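Brevside Shared Kitchen > Members > Minutes

Minutes of the March Users' Meeting
Tags: Kitchen Supplies, Minutes, Pantry

Held in the dining room at Brevside, 7:30 p.m.
Chair: Sum-yee Tai
Notes: Chih-ming Su

1. Previous minutes
Approved with one correction. The spare pantry key is kept in the office drawer and not on the hook by the back door.

2. Supplies spending
Chih-ming reported that $683 was spent on dry goods and wraps since the last meeting. The largest items were flour, foil and parchment. The receipt from Hsueh for the second flour delivery is still missing. Sum-yee will call them for a copy.

3. Food wrap
The present rolls from Plakport do not fit the drawer under the prep counter and have been left out next to the sink. Several members said the cutting edge on the carton tears the film unevenly and that they throw away too much of it.

Chih-ming proposed changing to the slide-cutter kind in the blue box. There was a question about whether the cutter can be moved to a new roll when the old one runs out. Chih-ming will check before placing a larger order.

Agreed: buy 4 boxes as a trial. Two go to the prep counter and the others stay in the pantry. Open Plakport rolls are to be used up first. Members are asked to close the box after use and put it back in the drawer.

4. Pantry shelves
The Grekska shelf unit has been moved to the left wall so that the door opens fully. The bottom shelf is now for bulk bins only. Wraps, bags and foil go on the second shelf, with the labels facing out. More than 30 lidded tubs have no name on them. Any tub still unmarked at the end of the month will be emptied, washed and put into general use.

5. Refrigerator
Everything stored overnight must be covered and marked with a name. Sum-yee asked that bowls of dough go on the lower rack, as one was knocked over when the milk was put away. It was suggested that a marker be tied to the refrigerator handle. Agreed.

6. Other business
The dish towels need replacing. No decision on color. A member asked if the oven timer could be repaired; carried over to the next meeting.

Actions
Sum-yee Tai: receipt copy from Hsueh; marker and string for the refrigerator.
Chih-ming Su: food wrap trial order; question about the cutter; shelf labels.

Meeting closed at 8:40 p.m.

Related items
Pantry Shelf Plan
Minutes of the February Users' Meeting
How to Label Your Tubs
Supplies Request Form

Attachment to item 3 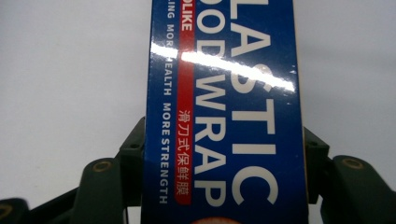 Food wrap with slide cutter, blue box.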